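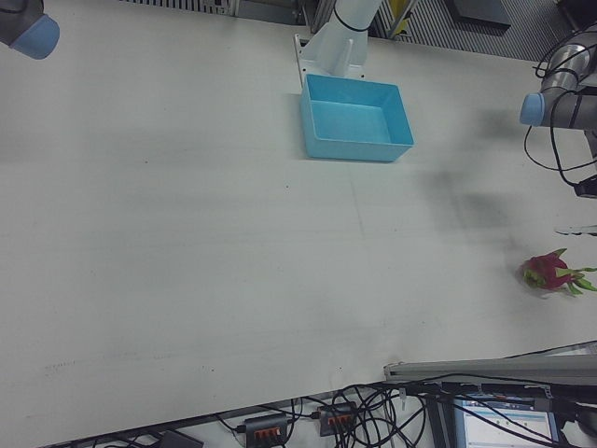

The blue bin and the dragon fruit, Julden annex, January.

Lauritsen logged the fruit as item 3257. Skin magenta, scales green at the tips. He left the weight blank.

"The bin is empty," Nørgaard said.

"It was empty at intake."

"The form wants contents."

He wrote a zero. The form rejected it. Values of up to 40 were accepted, starting at one.

Nørgaard read the rule twice. Then she picked up the fruit, set it in the bin and waited while he typed.

"One," he said. The form turned green and asked for the item left on the table.

Lauritsen took off his watch.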